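Starting seeds in old paper cups

I've been raising tomatoes, basil and sweet peas in used coffee cups for years now, and I still get a daft thrill every time the first green loop pokes up through the compost! Cups are deep, they're free, and they sit on a windowsill much better than you'd think.

What you need

Paper cups, rinsed and dried
Peat-free seed compost
A thick needle or a skewer
A tray with a lip
Seeds, a pencil and some sticky labels

Rinse the cups the day you drink from them (milk goes sour in the seam very quickly) and leave them to dry overnight.

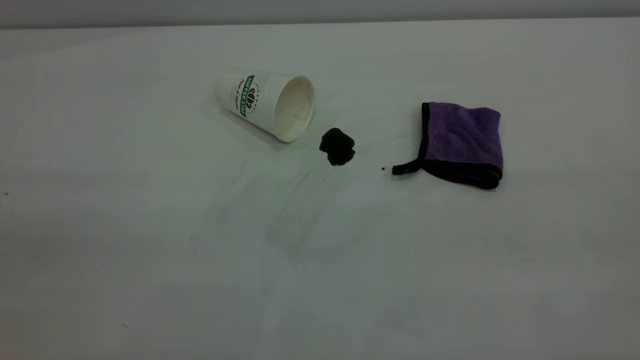

A paper cup on its side.

Step 1. Make the holes. Turn the cup over and push the needle through the base from the outside, four or five times, spread well apart. Go gently near the rim of the base, where the paper is doubled and likes to tear.

Step 2. Fill. Crumble the compost between your fingers first, then fill to a thumb's width below the top. Tap the cup twice on the table and top it up. Don't press it down – roots love a bit of air.

Step 3. Sow. Two seeds per cup for tomatoes, a small pinch for basil, one for sweet peas (pushed in up to the first knuckle). Cover the tomatoes with a thin layer of compost and leave the basil with barely a dusting.

Step 4. Water from below. Pour a little water into the tray, wait 31 minutes – my kitchen timer's favourite number – and tip away whatever is left. The top of the compost should have turned dark.

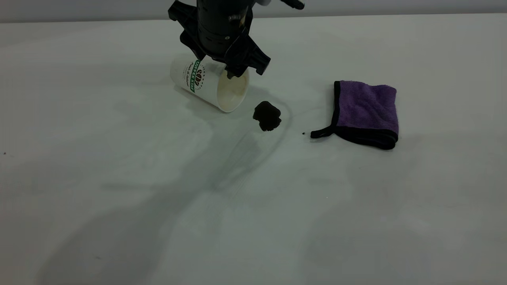
Paper cup with a green "COFFEE STAR" label.

Step 5. Label. Pencil on a sticky label lasts far better than felt tip, which fades to nothing in a sunny window. Write the variety and the sowing date.

Step 6. Move them on. When each seedling has its first pair of true leaves, keep the stronger one and snip the other. Mine usually go outside in June, after a week of spending their days by the back door and their nights indoors. Peel the cup away before planting, as the lining won't rot. Sweet peas hate having their roots disturbed, so slit the side with scissors and slide the whole plug straight into the hole.

If the cups go soggy before then, slip a second one over the outside, with holes in that too. Happy sowing!

Kravets Garden Notes, Indport | Contact | © Kravets 2020 | Back to top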